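Re: Quote for the Brirkalia cell - sanity check please

szulc_j
Vomero quoted us 1672 a month for the arm lease plus 900 for layout studies. Our integrator, Lasetti, sent renders of the tabletop job before anybody has signed. Worth paying for? 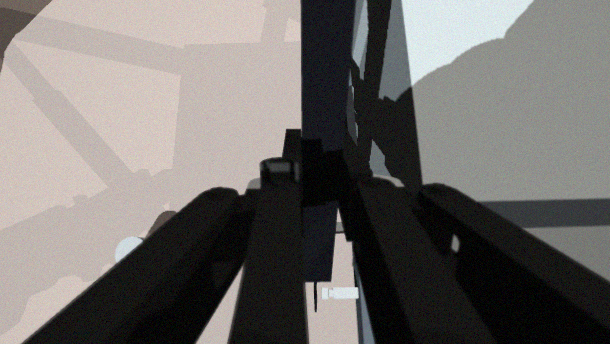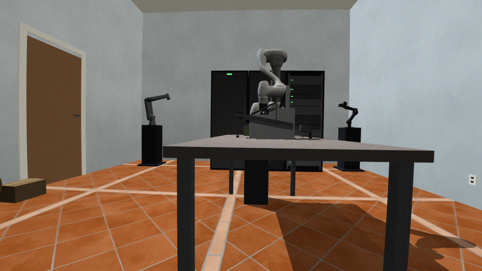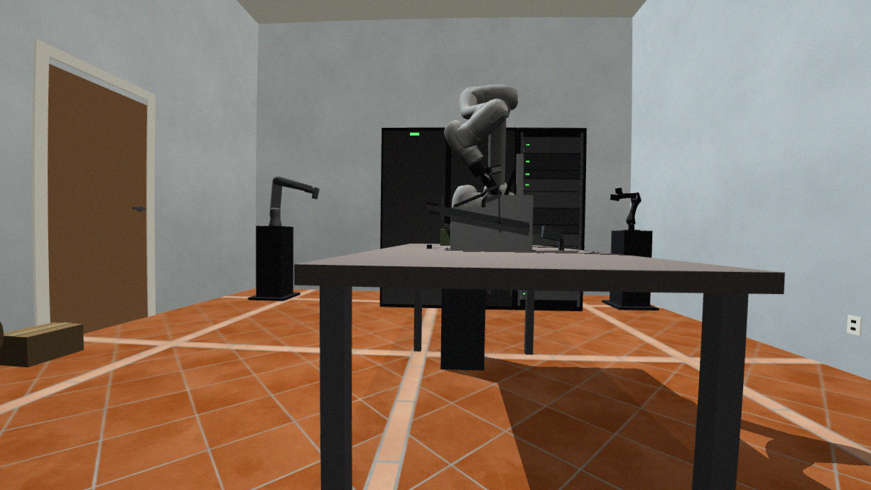
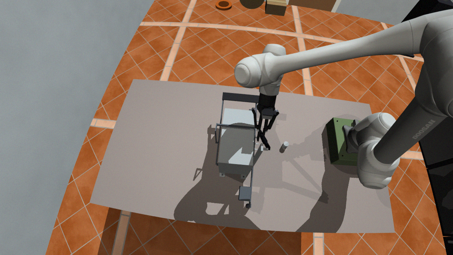
Budget first, pretty floor tiles later. I'd want to know what the 900 buys. Is it reach numbers and cycle time, or just renders? The arm in the last one says DOOSAN on the link, so at least get a separate price for that arm from a dealer before you take the lease figure as given.
- barbieri_fan84

rachari wrote:
Disagree. We skipped the study in January and paid for a second pedestal we never used. Yours has two side arms on pedestals behind the table. Are those in the 1672?
Raghavendra Achari

szulc_j
Not listed. I asked, got "to be confirmed."

barbieri_fan84
Then it isn't a quote. And a sim won't tell you what a jammed part costs on second shift.

rachari
No, but it tells you if the arm can get to the part - cheap at 900.

szulc_j
Cheap for you maybe. I have 187 left in this quarter's line. Asking them for an itemized version.
Jadwiga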